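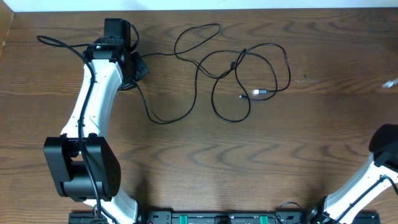 Ask people which job they would hand to a robot first and they rarely say the hoovering, which has been handed over already. They say the drawer. Everybody has one, full of chargers and leads for telephones long since given away, and sorting it is exactly the kind of small, dull, fiddly chore that machines were supposed to have taken off us by now. Two white arms on a black rail and one long black cable tangled on a wooden table: that is the state of the art in tidying up, and I find it completely gripping. A loose lead has no fixed shape. Pull one loop and another moves, the strands cross over and under each other, and black on black makes it very hard for a computer to say which bit belongs to which.

I spent two days before Christmas at Gamum, a small workshop that teaches arms like these to do household jobs. Lăcrămiora Olteanu has been at it for 3 years, and she is wonderful company on the subject of knots. "Plates are easy to love," she told me. "A plate stays a plate. A cable is a different object every time you touch it."

Her favourite method is also the simplest to explain. A person guides the arms through the job, over and over, and the software learns from the recordings. The cable project, which they call Plurkus, had 600 of those runs stored when I visited, and I watched a good many attempts from a stool by the door. On the best one the arms found an end, held it up, drew the loops open and laid the lead out straight (I cheered, I'm afraid!). On the next they gripped two strands at once and pulled the whole thing tighter.

So can they do chores yet? Some, slowly, and with a patient human close by. Towels are coming along nicely. Socks are paired well if they are different enough. Grigore Stanciu, who runs the packing floor at Premadance, would take an arm tomorrow if it could coil a lead and drop it in a box in 30 seconds. His packers are far quicker than that, but they hate the job, and he has trouble keeping anyone on it past January.

Olteanu thinks he'll get his wish before I get mine, because his leads are all the same length and come off the same reel. My drawer has a set of fairy lights in it. She asked me to post them to her, bulbs and all, and I've already found the envelope.

Print this article | E-mail to a friend
Contact the features desk | © Ghasemi Magazine. All rights reserved. | Back to top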